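Plodard puts its gripper pads on a rulebook

4 March 2021

Plodard, the contract automation shop, has published a house standard for the care of gripper fingers, and it is longer than anyone there expected to write or read. The document runs to 139 clauses. The pads it governs would fit in a shirt pocket.

The standard covers the hand-held grippers used by the company's demonstration crews as well as the arm-mounted ones on its test cells. Until now each bench had its own habits. One crew changed pads on a schedule, another changed them when somebody complained, and a third kept a drawer of used ones labeled "still good," a claim the new text declines to honor.

"We had written rules for emergency stops, for cables, for who may stand where," said Ákos Pálfi, who edited the standard. "For the one part that touches the work we had an oral tradition."

The central rule is plain enough. A pad that is torn, lifted or shedding is out of service, and so is the finger it sits on until the pad has been replaced. There is no category for slightly torn. An early draft offered one, along with a four-point scale, and reviewers at partner firm Karamanlidis spent most of July disagreeing over what a two looked like. The scale went. Wear that falls short of a tear, such as fraying along an edge, gets logged and looked at again at the next check.

Checks are due every 100 grasps on hand-held units, or at the start of each session, whichever comes first. Both fingers are to be inspected, inner face first, with the jaws open and the tool over a clear stretch of table. Pálfi says the second finger is the one people skip, on the theory that a pair wears as a pair.

Worn pads seldom match. On the gripper below, the left pad is frayed at its edges, while the right one has peeled into a torn flap with two scraps hanging off it. Under the new rules, that tool is done for the day.

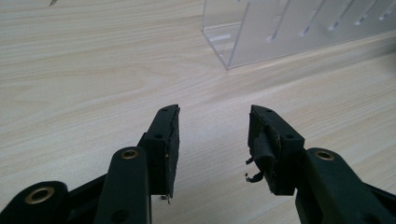 What changes on the bench

Pads must now be replaced in pairs, from the same batch, and the date written on the maintenance card. Glue is forbidden as a repair. So is tape, which gets a clause of its own and, in the first printing, an exclamation point that has since been removed.

Any recordings made between the last clean check and the discovery of a tear are to be flagged – not deleted, which was the other argument that took up July. Hurkik, the small software house that looks after the company's session records, has added a box for the purpose. It is a required field, and it has already received its first complaint for being one.

Loose scraps are to be picked up before the next session begins and put in the bin provided. The bin is specified in clause 130. Its lid is specified in clause 131.

The standard took effect on Plodard's own benches this week, with 3 months allowed for outside crews to catch up. Pekomo, which runs several of those crews, has asked whether the drawer of used pads may be kept for training purposes. Pálfi said the request is under review and the drawer is, for now, locked.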